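# Chapter 9: Water in the Kitchen

Water is the most common substance in any kitchen and usually the least noticed. It makes up most of a fresh tomato and a fair share of a slice of bread. It carries salt into beans, pulls flavor out of tea leaves and moves heat from the bottom of a pot to whatever is cooking at the top.

In this chapter you will study water in three states: solid, liquid and vapor. You should already know the units for mass and temperature from Chapter 2. If you have forgotten how to read a kitchen scale to the nearest gram, go back to that section first.

## 9.1 Freezing and melting

Pure water freezes at 0°C (32°F). Most liquids shrink as they turn solid, but water expands. A sealed glass jar filled to the brim with soup will often crack in the freezer for this reason. Leave a gap of two fingers at the top.

Melting takes heat. To melt one gram of ice already at 0°C takes 334 joules, and the temperature does not rise until the ice is gone. A drink with ice in it therefore stays cold for a long time and then warms up quickly.

The shape of the ice also matters. Crushed ice has more surface than the same mass of cubes, so it cools a drink faster and also thins it faster. Davoud Akbari ran a lunch counter in Plemham and kept both kinds, crushed for lemonade and cubes for iced coffee. His notes on serving are used again in Section 9.4.

### Activity 9A

Weigh out two portions of ice, one crushed and one in cubes, of equal mass. Put each in a bowl at room temperature. Every five minutes, pour off the meltwater and weigh it. Record your results in a table and keep it for the review problems.

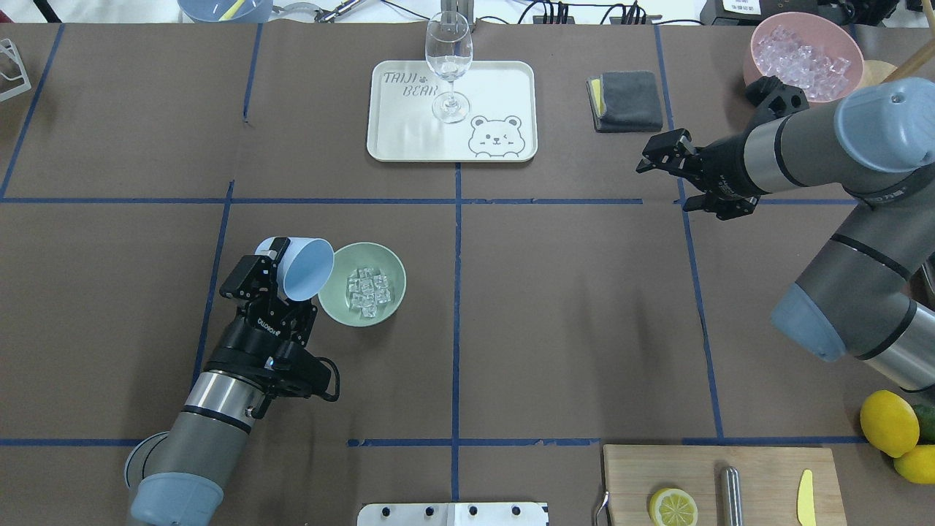
*Food Science Department, Cundora College*

Ice cubes in a bowl. Use bowls of the same size and material for both portions, and keep them out of direct sun.

**Key terms:** melting point, latent heat, surface area, meltwater

## 9.2 Boiling and altitude

Water boils at 100°C at sea level. At 2000 meters it boils near 93°C, so pasta and potatoes need more time in the pot. Turning up the burner makes the water boil harder but no hotter.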